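Print this page
E-mail this page

4 April 2022
By the Prarnby exhibitions desk

Counting threads: an interview with the artist behind "Boundary Survey"

"Boundary Survey" occupies 2 rooms at the Fultmont gallery in Prarnby. It consists of 1,971 short lengths of dyed cotton cord, each fixed to the wall at both ends. Every cord stands for one segment of a land border as recorded on a published map. The artist, who works under the studio name Grendus, asked that the interview be limited to method.

The first question concerned scale. "One millimeter of cord is 600 meters of ground," the artist said. "I fixed the ratio before I bought any material. If a segment came out too short to pin, I merged it with the next one and logged the merge."

Color was assigned by the age of the treaty that set the line. Older treaties received darker dye. "There are 1,354 cords in the darkest group. That was higher than I planned for, and I had to mix a second batch. The two batches do not match under daylight. I left them as they are."
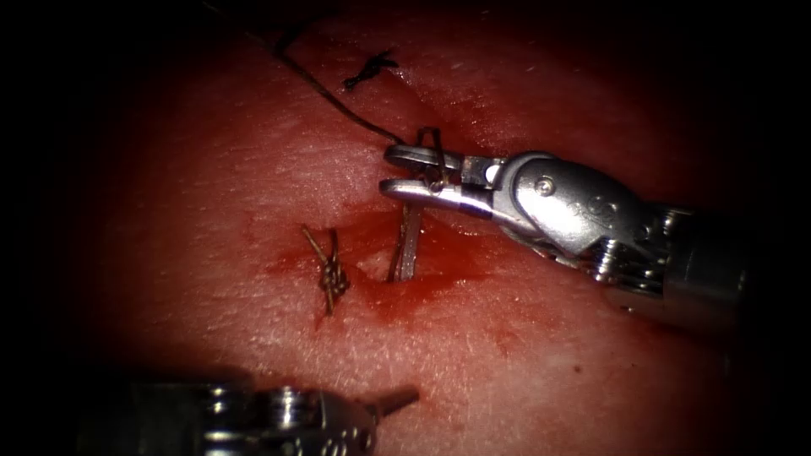
On fixing and tension

The cords are held by steel pins set into a plaster skim. Tension was checked with a spring gauge at installation and will be checked again in May. "Cotton slackens when the humidity rises. A line that sags is no longer the length I measured, so the work drifts out of scale. The gallery keeps a record of that drift and it hangs by the door."

Asked whether the work takes a position on any of the borders shown, the artist declined to name one. "The wall has no labels. A visitor who knows a coastline or a river bend may recognize a section. Most people read it as texture."

A smaller version, using paper tape, is being prepared for the Rweyemamu print room. It will keep the same ratio and drop the color coding.

Print this page
E-mail this page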